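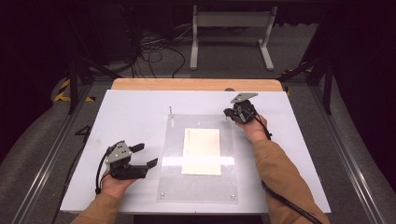
Page last changed: September, 4:20 p.m.

Print this chapter | E-mail this chapter
13 comments

Chapter 13
How a Song Begins to End: The Fade-Out, the Cold Stop and the Last Chord

Put on any record you love and skip to the final twenty seconds. Go on, the chapter will wait. Does the band crash to a halt together? Does the singer hold one note while everything else drops away? Or does the whole thing simply drift off, still playing, as if the musicians were on the back of a truck rolling slowly down your street? I have asked students to do this for years and I still get excited about what comes back, because most people can hum the opening of a hundred songs and have never given a thought to how those same songs finish.

Chapter 12 dealt with choruses, and with why we're so happy to hear the same eight bars again. Now we turn to endings. The main types are few, and you already know them all by ear even if you've never had names for them.

13.1 The cold stop

A cold stop is the oldest trick of the lot. Everyone plays a last beat and then there is silence. Dance bands used it, garage bands love it, and it works wonderfully on stage because the audience knows exactly when to cheer! On record it can be startling. The trick lies in the bar before the stop, where the drummer will often play a fill that tells your ear something is coming. Take that fill away and the stop feels like a door slammed in your face (sometimes a songwriter wants just that).

Listen for what is left hanging, too. A cymbal takes a long time to die. So does a piano string with the pedal down. Some producers let those sounds ring until there is only hiss, and others clamp them off so hard that you can almost hear the hand on the fader.

13.2 The held chord

Here the music slows or pauses and lands on one chord, usually the home chord of the song. Ballads do this all the time. It gives a feeling of rest, like setting down a heavy bag. But try playing a song in C major and holding an F chord at the end! Nothing is wrong with it, and yet listeners will sit there waiting for one more change. We'll use this at length in section 13.6, where you will write three endings for the same verse.
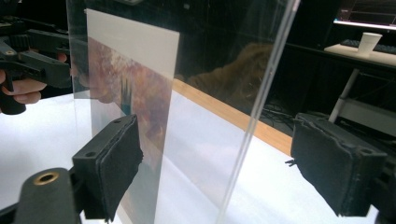 Fig. 13.1. Clear acrylic sheet held upright between two padded black fingers.

13.3 The fade

The fade-out belongs to recording. A band in a room can play more and more softly, and some do it beautifully, but the smooth slide into nothing that we know from pop singles is made at the mixing desk. Someone pulls the level down while the tape or the computer keeps going, and the song carries on somewhere without you.

Why do it? One reason is practical. If a band jams on the chorus with no planned finish, a fade gets everybody out of the room. Another is about mood, and this is the part I find so much fun to teach. A fade says the party is still going. It leaves the hook in your head because you never heard it end, and plenty of listeners find themselves singing on into the gap.

The length of a fade matters far more than beginners expect. Four seconds sounds like a mistake. Thirty gives the singer time to throw in little shouts and extra lines, and fans will turn the volume right up to catch them. (Do this with headphones and please remember to turn it down again before the next track.)

13.4 Before you read on

Pick five songs from your own collection, any style, any decade. For each, write down the type of ending, the last word you can make out, and whether the final chord feels like home. Don't look anything up. Where you can't decide, write that down as well, since mixed endings get a section to themselves: the fade that comes back, the stop that turns out to be false, and the studio chatter left in after the last note.

Keep your list handy. We start sorting it on the next page.

Share (20)

Related chapters
Chapter 11: Verses That Tell a Story
Chapter 12: Why We Want the Chorus Again
Chapter 14: Key Changes and the Big Lift
Listening list for Chapters 11 to 14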